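March
By Raluca Sima

Table clearing and waste sorting, progress report to Stultberg

Work this quarter stayed on the small items people leave behind after a break: paper cups, foil, and paper screwed up into a ball. The Hivell room is set out as agreed, with a white table and a container at each end. Shahnaz Begum keeps the item log, which now stands at 1750 entries.

Cups remain the simplest item to deal with, provided they are upright. 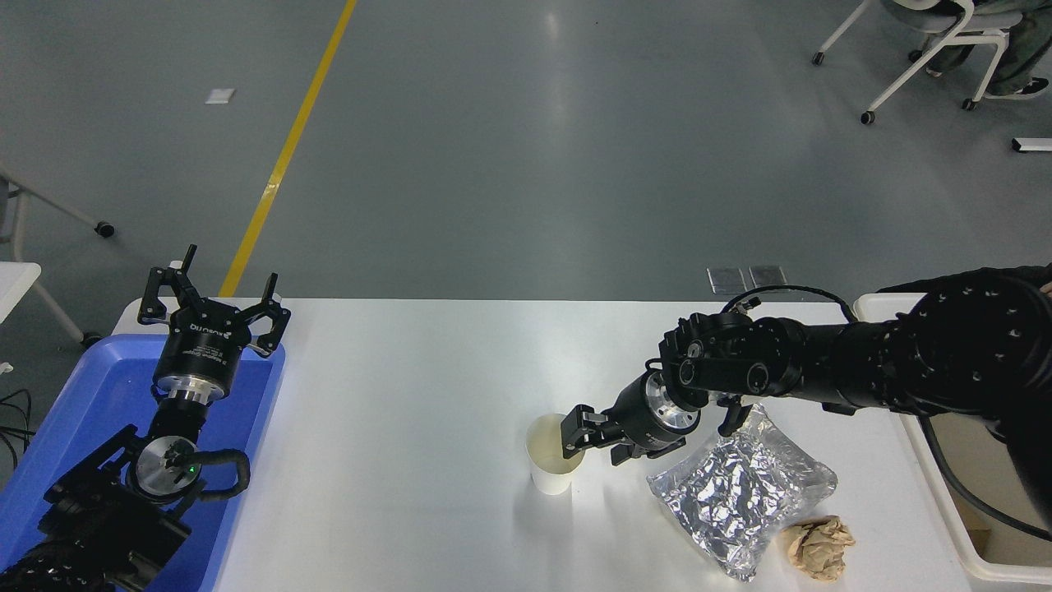 Foil is slower. A creased pouch changes shape each time it is handled, and we have set aside up to 22 entries where the log does not say clearly how it was lying at the start. Shahnaz will go through these in April.

We spent less than planned on consumables – 57 pounds against the monthly allowance – and would like to carry the difference over to buy more foil packaging in different sizes.

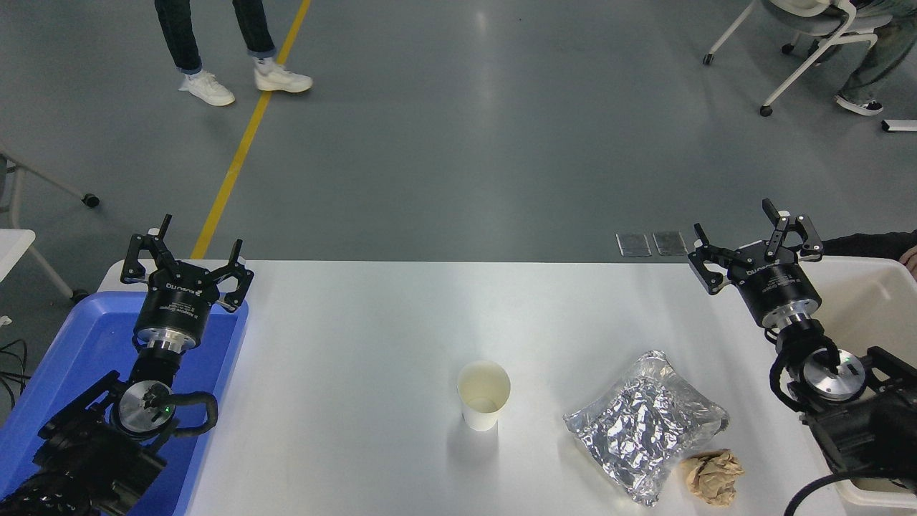 Brown paper was added to the list at your request. It goes in the log under its own heading, separate from cups, so the two can be reported on separately. The layout of the table will stay as it is until the next review.

Still open: the revised item list, and a decision on whether food residue is to be included.

Related items
Riltisen storage review
Šindelář site visit notes
Hivell item list, version 4

Contact the project office | Copyright Hivell | Back to top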